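ok so gripper comparison week continues. I've been putting it off since May and I'm finally doing it, so you all get to suffer through the posts

quick recap for anyone new: two candidates for the same arm. the Holtis two-finger and the Koketti two-finger. same mount, nearly the same price on paper, wildly different opinions about them depending on who you ask

everything so far is in sim. I don't want to put either one on real hardware until I've seen it fail a bunch of times for free

controller side is Elter for both. I did try the Olatunji controller first and I liked it a lot (the logging is gorgeous!!) but it kept fighting me on the last few millimeters of a straight-down approach and I ran out of patience

test one was boring pick and place. cubes, random spots, 1000 tries each. both did fine. no point even charting it, the lines sit on top of each other

test two is the one I care about – reaching in next to stuff that falls over if you breathe on it. so, dominoes
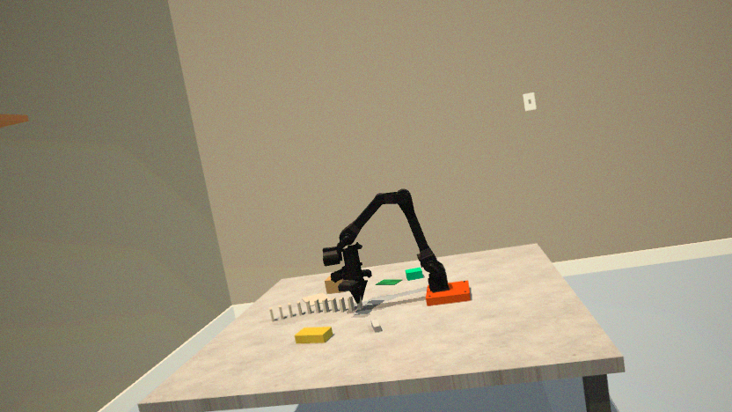
domino scene in sim, fingers straight down at the right end of the row

I love this setup so much. the dominoes are thin and tall and standing on edge, so any sloppy sideways motion on the way down shows up instantly. no squinting at force plots, you just look at whether the row is still there

scoring is dumb on purpose. grab the end domino, lift it, rest of the row stays up = pass. anything else = fail. I had a fancier version with partial credit and I spent a whole evening arguing with myself about what a "lean" is, so that's gone

3000 runs per gripper, approach angle jittered by up to 5 degrees, same seeds for both

Holtis: 886 fails. which sounds awful until you watch the replays, and most of them are the outside finger clipping the next domino over while it opens. it's a wide opener and it really wants you to know it

Koketti fails less often but the fails are uglier. it comes down clean, closes, and then the domino twists in the fingers during the lift and takes out its neighbor. I think that's pad friction? I copied the pad numbers off a spec sheet and I trust them maybe halfway

someone's going to ask so: yes I tried limiting the Holtis opening width. helps a ton. it also means you need to know the part size ahead of time, and for my use I mostly don't

wrist clearance is the other thing I didn't think about until I saw it. the arm folds over in this big upside-down V to get a straight-down pose, and there's a block sitting right behind the gripper that the wrist partly hides from this view. for a fixed camera at this angle that's a real problem. might move the camera, might add a second one, haven't decided

also spent an hour convinced I had a physics bug and it was a contact margin setting I changed myself – at 2 a.m. – with no comment. cool. great work, me

next up: redo the Koketti runs with friction swept low to high, then the same row with tighter spacing. if it still twists at the high end I'm blaming the finger shape

leaning Koketti right now but ask me again after the sweep

if anybody has measured pad friction for either of these please please send it my way, I'll take a number scribbled on a napkin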